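Quereinstieg ins Lehramt: Zweiter Durchgang beginnt im Februar

Im Februar startet der zweite Durchgang unseres Begleitprogramms für Quereinsteigerinnen und Quereinsteiger an beruflichen Schulen. Bewerben können sich Fachkräfte mit abgeschlossener Meister- oder Technikerausbildung, die bereits eine Zusage einer Schule haben oder im Gespräch mit einer Schule sind. Das Programm heißt weiterhin Zusis und läuft über drei Schulhalbjahre.

Am ersten Durchgang haben 37 Personen teilgenommen, die meisten aus den Bereichen Metall, Holz und Elektro, dazu einige aus Pflege und Hauswirtschaft. Beworben hatten sich 96. Für den zweiten Durchgang bleibt die Gruppengröße gleich. Eine größere Gruppe wäre vom Interesse her möglich gewesen, aber die Zahl der Mentorinnen und Mentoren an den Schulen gibt das zurzeit nicht her.

Der Ablauf ist gegenüber dem ersten Mal an zwei Stellen geändert. Die Einführungswochen liegen jetzt vollständig vor dem ersten eigenen Unterricht. Im ersten Durchgang standen mehrere Teilnehmende schon in der zweiten Woche allein vor einer Klasse, weil an ihren Schulen Stunden ausgefallen wären. Die beteiligten Schulen haben nun schriftlich zugesagt, dass eigenverantwortlicher Unterricht erst nach der Einführung beginnt. Außerdem wird das Modul Leistungsbewertung vorgezogen. Viele hatten rückgemeldet, dass sie Noten geben mussten, bevor sie sich mit Bewertungsrastern befasst hatten.

Die Seminartage finden wie bisher im Haus Sotiropoulos statt, Beginn jeweils 8.30 Uhr, Ende 15.45 Uhr. Die Werkstatttage werden auf die Schulen verteilt. Welche Schule welchen Termin übernimmt, steht im Kursplan, der mit der Zusage verschickt wird. Wer eine weite Anreise hat, kann die Nachmittagsblöcke im Fach Schulrecht auch online besuchen – die übrigen Module nicht.

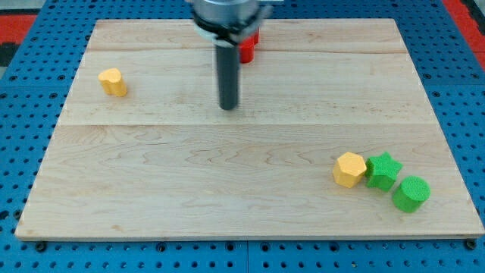
Referat Berufliche Bildung · Team Lehrkräftegewinnung

Die Leitung übernimmt Areti Konstantinidis, die im ersten Durchgang die Fachdidaktik verantwortet hat. Berhanu Gudeta bleibt für die Unterrichtsbesuche zuständig. Pro Halbjahr sind drei Besuche vorgesehen, zwei davon ohne Bewertung. Neu im Team ist Periklis Sarantis. Er hat selbst nach elf Jahren im Betrieb an die Schule gewechselt und betreut die Sprechstunde für Teilnehmende, die neben dem Programm noch in Teilzeit arbeiten.

Zur Finanzierung: Die Teilnahme ist kostenfrei. Für Fahrten und Lernmittel kann pro Person ein Zuschuss von bis zu 500 Euro beantragt werden. Das Formular liegt auf der Lernplattform Skura unter »Verwaltung«, Belege werden gesammelt zum Ende des Halbjahres eingereicht. Schulen, die eine Mentorin oder einen Mentor stellen, erhalten wie bisher zwei Anrechnungsstunden pro Woche. Für die Ausstattung der Werkstatttage stehen zusätzlich 3.000 Euro je Schule bereit. Das Geld ist an Verbrauchsmaterial und Schutzausrüstung gebunden und kann nicht für Maschinen verwendet werden.

Häufig gefragt wird nach der Anerkennung. Das Programm ersetzt den Vorbereitungsdienst nicht. Wer es abschließt, kann sich die Module Unterrichtsplanung und Schulrecht bei einer späteren pädagogischen Qualifizierung anrechnen lassen. Über die Eingruppierung entscheidet die einstellende Stelle, wir können dazu keine Auskunft geben und bitten, entsprechende Fragen direkt an die Personalabteilung zu richten.

Die Bewerbung besteht aus einem Lebenslauf, dem Abschlusszeugnis in Kopie, einer Stellungnahme der Schule und einem Schreiben von höchstens zwei Seiten. In dem Schreiben soll eine Situation geschildert werden, in der man jemandem etwas Fachliches beigebracht hat, zum Beispiel einer Auszubildenden oder einem neuen Kollegen. Unterrichtsentwürfe werden nicht verlangt. Die Unterlagen gehen über Skura ein, per Post nur in Ausnahmefällen und nach Rücksprache.

Schulen, die noch Mentorinnen oder Mentoren benennen möchten, melden sich bitte vor den Weihnachtsferien. Gesucht werden vor allem Lehrkräfte aus der Elektrotechnik und der Pflege. Vorerfahrung in der Ausbildung ist erwünscht, aber keine Bedingung – eine halbtägige Einweisung findet vor Programmbeginn statt.

Kategorie: Aus den Schulen | Schlagwörter: Quereinstieg, Berufsschule, Mentoring

3 Kommentare

Aurel Sârbu
Ich war im ersten Durchgang dabei. Dass die Leistungsbewertung nach vorne kommt, ist richtig. Wir hatten das Modul erst nach den Halbjahreszeugnissen. Die Unterrichtsbesuche ohne Note haben mir am meisten gebracht.

Grigoris Giannakopoulos
Gilt der Zuschuss auch für Fahrten zu den Werkstatttagen oder nur zum Seminarort? Im Formular ist nur ein Feld für die Strecke.

Ivo
@Grigoris: bei mir ging beides durch, ich habe die zweite Strecke unter Bemerkungen eingetragen. Zwei Anrechnungsstunden für die Mentoren finde ich übrigens zu wenig, wenn man die Besuche und die Vorgespräche mitrechnet.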